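6 October 2022 - Kirkley rig, gripper fault

Left jaw stopped short on close again. Commanded to full close, the right jaw reached its position and the left one stalled partway, then the driver tripped on overcurrent. Logged 13 trips in 80 cycles, all on closing, none on opening.

Swapped the motor leads left to right. Fault stayed with the left side, so the driver is cleared. Took the left linkage off and found the pivot screw at the base of the jaw done up far too tight. Backed it off, fresh threadlock, refitted. The Dralthorpe build notes from February give no torque for that screw, which needs putting right.

Retest on the checked cloth with the light blue case between the jaws, packets off to the right.

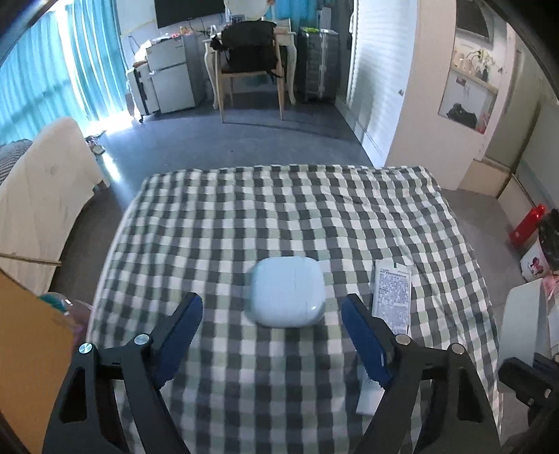
Current limit stays at 70 per cent until the next 43 cycles are logged without a trip. Keep fingers out of the linkage cutouts with power on - the driver re-arms by itself after a trip and the jaw moves without warning. Sketeo firmware setting for that still to be found.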